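Projects > Hand grippers > Zekard pair > Bench notebook

August, started 9:14 am

Picked up where Tuva left off on the Zekard hand grippers. Her note said the jaw on one of them felt notchy near full open, so I took the finger linkage apart, wiped the pivot pins, put on the thin grease (Clem's tube, I owe him a new one) and closed it all up again. Cycle counter read 3095 when I began. We said we'd do pivots every 2000, so yes, I'm late, and I'm sorry, Tuva!

Then on to the tabletop check with the usual lying-down containers on the gingham cloth. The clear jar is still my favorite for this, being slick and rigid, and it tells you quickly if the fingers aren't meeting square.

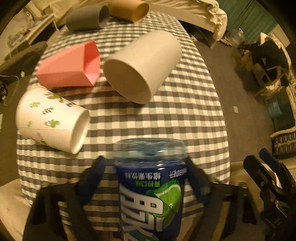
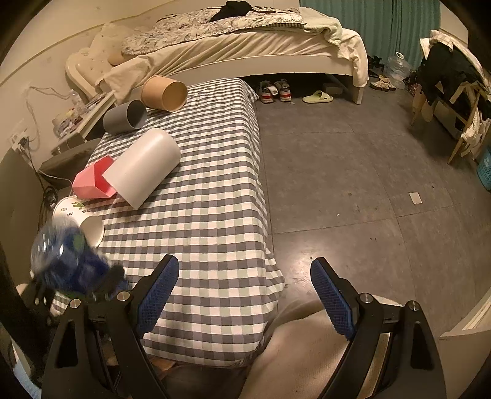 Photos: Chanida Kamolrat / Voyle bench log

First is the jar held between the two black fingers, second is the blue-padded pair spread wide at the near end of the cloth. I do like how the wide-open position feels now, very smooth on both sides. Still a hair of play in the left outer link, which I'll shim when the washers come.

To do: ask Tharun whether he wants the pads swapped at 100 hours or just when they look tired. Re-zero the opening width before anybody records with it. Thitima has the small hex key, I think.

2 comments · 0 shares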